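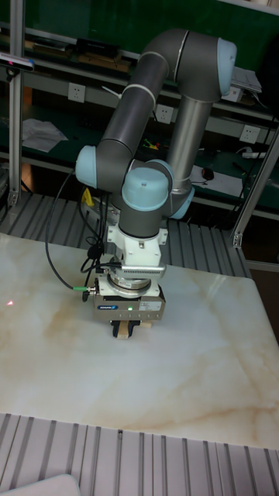
The marble top, beige and tan veining

Sealing a white marble top: is the yearly plan worth paying for?

Posted in Home & Repairs, Ultcombe community help

We put in a white marble top last January and the installer is now pushing a "stone care plan" from an outfit called Vornimico. It's $156 a year. For that a person comes out once, wipes on a sealer, and leaves a card saying the stone is protected for 19 months. Why you'd sell a yearly visit for something that supposedly lasts 19 months is beyond me, and when I asked, the man on the phone talked about "layering."

My neighbor swears by it. My neighbor also bought the extended warranty on a toaster.

So does marble need sealing that often, or at all? And will sealer do anything about the dull rings I get from lemon juice? The salesman said yes. I didn't like how fast he said it.
Suqin Gu

Sealer won't stop the rings. Those are etch marks. Acid eats at the polished surface of the stone and leaves it dull, and a penetrating sealer sits down in the pores, so the surface is as exposed as it ever was. What sealer does is slow down stains: oil, coffee, red wine. Anybody who tells you it handles lemon juice is either confused or on commission.

As for how often, test it yourself. Put a spoonful of water on a spot you use a lot and leave it for 15 minutes or so, then wipe. If the stone underneath has gone darker, it's drinking the water and could use a coat. If it looks the same as the rest, leave it alone. Try a few spots, because the part by the sink usually goes first. Some polished marble is dense enough that it hardly takes sealer at all, and you'd be paying to have it wiped on and wiped off again.

If it does fail, buy a bottle of plain penetrating sealer and follow the label. Clean the stone the day before and let it dry fully. The main mistake is letting the extra dry on top, which leaves a haze that's a pain to get off. Mine took up to 60 minutes including moving everything, and I'm slow.
Nomon
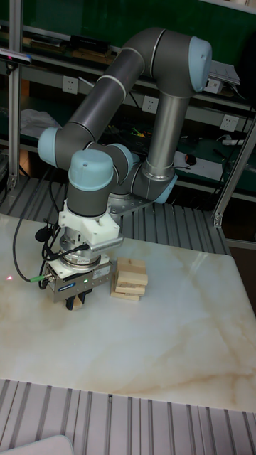
Metal mounting plate at the far edge of the table

Agree with most of that but I'd be careful with the water test right after cleaning, you can get a wrong result if the stone is still damp. Wait overnight.

Also read the plan before you laugh at it. Mine (different company) covered chip repair, which was the only part worth anything. Then I read further and it was limited to 3 chips "not caused by impact." What else causes a chip?

For the rings, marble polishing powder works on light ones. Deep ones, call a real stone guy and get a price first. Don't use vinegar or the bathroom spray, and I don't trust the baking soda paste people either, at least not on a polished top.
Deng

Thanks both. Did the water test in two places and no dark spot in either, so Vornimico can keep the card. I asked them to put the lemon juice claim in writing and haven't heard back. Will try the powder on the smallest ring, somewhere the fruit bowl can cover it.
Suqin Gu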